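Two-arm cell learns to service used desktop computers from recorded demonstrations

A research team at Wirneck has reported results from a two-arm robot cell trained to carry out repair and part-recovery steps inside desktop computers. The method, named Lelline, divides each job into short contact phases and trains a separate correction model for every phase, on top of a single policy that handles the larger arm motions.

The work was done with Dimex, a refurbishing company that supplied the computers and the handling specifications. According to the report, released in February, the system completed 371 of 447 attempted component operations without human intervention. The operations covered memory modules and processors, with the retention hardware on the board opened or closed as each step required. 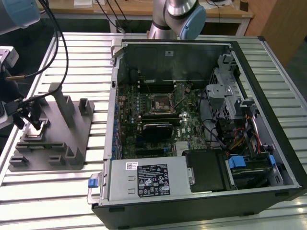 Work table at Wirneck with an open desktop tower, two robot arms and the parts fixture.

Computer boards are a hard case for learned manipulation. Tolerances are tight, many surfaces are reflective, and a part that looks seated may still be out of position by a fraction of a millimeter. Earlier programs at Wirneck used fixed trajectories measured from a reference chassis. Those worked well on that chassis and poorly on others, including units of the same model whose cases had been bent slightly in shipping.

Lelline drops the reference chassis. The policy was trained on 3,900 demonstrations recorded by operators who guided the arms remotely, using views from fixed cameras as well as a small camera at the wrist. Each recording was then cut automatically at the points where the measured force changed sharply. The resulting segments, up to 7 per operation, were sorted by contact type, such as free approach, first touch, sliding along an edge, and pressing against a stop.

"The long motions were never the problem," said Hussam Awad, who led the work. "Most of our failures came in the last few millimeters, where the policy was averaging over demonstrations that did slightly different things. Once we trained those stretches separately, the averaging went away for most parts."

The correction models are small and run at a higher rate than the main policy. Each one takes a cropped wrist view and the recent force history and outputs an offset to the commanded fingertip position. A switching rule decides which model is active. The rule is learned as well, but it is limited to transitions that occurred in the demonstrations, so the system can't jump from approach to pressing without a touch phase in between. 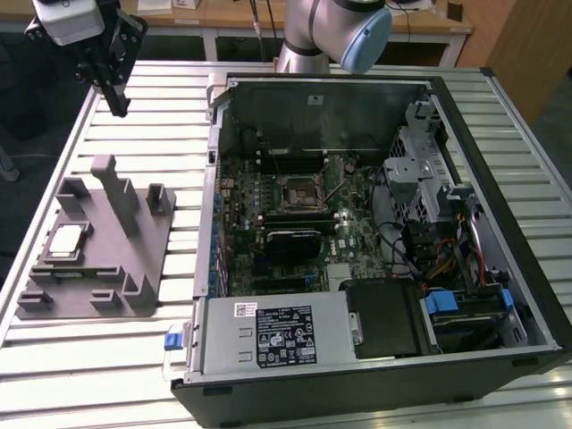

Parts fixtures play a larger role in the method than in the group's previous work. Every component has a defined place to be set down and picked up, and the position of the fixture plate is checked at the start of each run. The authors found that without this check, small errors at pickup carried through to insertion and accounted for a large share of the misaligned parts in early trials.

Failures were logged by phase. Memory operations failed mostly during first touch, when a module met the slot at a slight angle and the correction model pushed along the wrong axis. Processor operations failed less often, but the consequences were more serious - a misplaced processor can damage the socket contacts - and the team set a low force limit for that step. When the limit is reached, the arm backs away and the attempt is recorded as a failure, even if a second try might have worked.

Retention levers needed separate treatment. A lever moves along an arc, and its resistance changes along the way. The fingertips must follow it without slipping off the wire. Jericho Fajardo, who designed the contact segmentation, said the lever models were retrained after the first round of tests. "We had been cutting the lever motion into too many pieces," Fajardo said. "It's one continuous contact, and it should be treated as one."

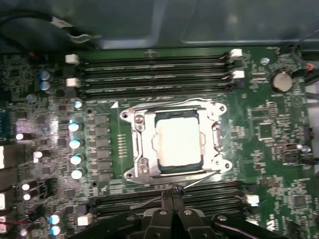 Wrist camera view of the processor socket, with the gripper fingertips at the wire lever.

The report lists several limits. All trials used open cases lying on their side, and the side panels were taken off by hand. Cables crossing the board were not moved by the robots. Thermal paste and dust changed the look of some parts enough to lower the success rate, and the authors did not try to correct for this with added training data. Cycle times were also longer than those of a trained technician.

Dimex plans to test the method at its Kashindye site on mixed lots, where the make and age of the next computer are not known in advance. The Wirneck group will supply the policy and the segmentation code. Work on drive bays and power supplies, both of which use release latches and call for larger forces, is to follow.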